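# Folding jerseys, with and without the robot

It's October, which in our house means basketball, and basketball means red jerseys in every corner of every room.

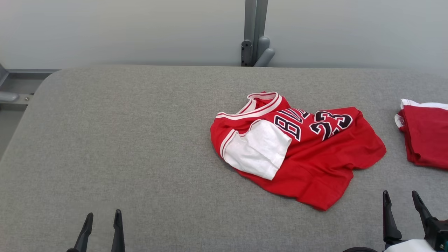

I run the laundry for our youth league in Drindville as well as for my own family, so when Carla Khoury from the rec center asked if I'd like to try the Holtesau folding service for a month, I said yes before she'd finished her sentence. For anyone who hasn't come across it, Holtesau brings a two-armed folding robot and its padded table to you, sets it up, and picks it all up again when the month is over. You do the washing and drying. It does the folding, or most of it, and you do a bit of what I'd call coaxing.

I've had so many messages asking whether it's worth the money that I thought I'd put it all on one page, along with the jersey tips I've picked up over the years. Plenty of them work just as well if the only arms in your laundry room are your own!

## Before anything gets folded

**Turn jerseys inside out before washing, and right side out before they go near the table.** The inside-out part saves the numbers. The right-side-out part saves your temper, as the robot will very happily fold a jersey with the number on the inside, and then you've got a neat stack of plain red squares and no clue whose is whose.

**Skip the fabric softener.** It leaves a coating on sports fabric that holds on to smells, and it makes the cloth slippery to pick up. I noticed the difference the first week. A half cup of white vinegar in the rinse does the softening job perfectly well, and no, your kids won't smell like salad.

**Dry on low, or hang them.** Printed numbers hate heat. If you see the edges of a digit starting to lift, lay a thin cotton dish towel over it and press with a warm iron (no steam) for a few seconds, then let it cool before you touch it. Don't iron straight onto the print. I did that once, years ago, and my iron wore part of a seven for the rest of its life.

**Sort by fabric as well as by color.** Mesh shorts with mesh shorts, slick jerseys with slick jerseys, cotton warm-up shirts in a pile of their own. You'll fold faster by hand when you aren't changing your motions every time, and the robot seemed steadier with a run of the same thing too.

## Feeding the robot

The instructions say you can drop each item on the table any old way. You can, and it will usually get there. But I'm impatient, and I found a few small habits that sped things along:

- Give the jersey one good shake and let it fall loosely. A tight ball takes much longer than a rumpled heap.
- Point the neck away from the arms if you can manage it.
- Pull the short sleeves out of the armholes when they've tucked themselves in. This was the number one cause of a lumpy fold.
- Put one thing down at a time. I tried to be clever with two jerseys and ended up with a sort of sandwich.
- Keep your finished stack well off to one side, with a clear strip of table between it and whatever is being folded.
- Wait until the arms have stopped before you reach in. The red button is there for a reason, and Kylie Treloar, who came out to set ours up, made me press it several times until I'd stopped being shy about it.

Run a lint roller over the table cover every evening. Ours collected fluff from the warm-up shirts like you wouldn't believe, and the fluff goes straight onto the next clean thing you lay down.

## The fold I use by hand

If you're doing it yourself, lay the jersey face down and smooth it from the middle outward. Bring one side in to the center of the back, sleeve and all, then the other side so the edges meet. Fold the hem up a third, then fold again to the collar, and flip it over. The number ends up on the front, more or less, and the whole thing fits in a shoebox. I stand them on edge in the team bin like file folders, so the coach can flick through for a size and leave the rest alone.

For slick fabric that slides around, lay an old bath towel under your work. It grips just enough. Holtesau's table cover does the same thing, I suspect, only it's a good deal handsomer than my towel.

## So, is it worth it?

The month cost us $207, split between the league and my own pocket, and over that time it folded 471 pieces. I kept a tally on the side of the dryer, so I trust that figure. It's slower than I am. A jersey I'd do in a few breaths takes it a good while longer, and I had to redo some of the hoodies. But it kept going while I made dinner, and on Sunday evenings, when every team's bag lands on my porch at once, that was a lovely thing to have — I sat down with a hot cup of tea, on a Sunday!

For a family of four with ordinary laundry, I'd save my money and get a decent towel and a good podcast. For a league, a swim club or a small guesthouse, I'd try the month and see. Warrick Tuhiwai, who coaches our under-tens, has already asked whether we can have it back for the spring season, and he never folded a thing in the first place, so make of that what you will.

One last bit of housekeeping. If you do book, ask for delivery before noon. Setup needs a level floor and a free outlet within reach, and you'll want the afternoon to run a practice load of old T-shirts before you trust it with anything you have to hand back to a coach.

Next month I'm tackling grass stains on white socks, so please send me your worst.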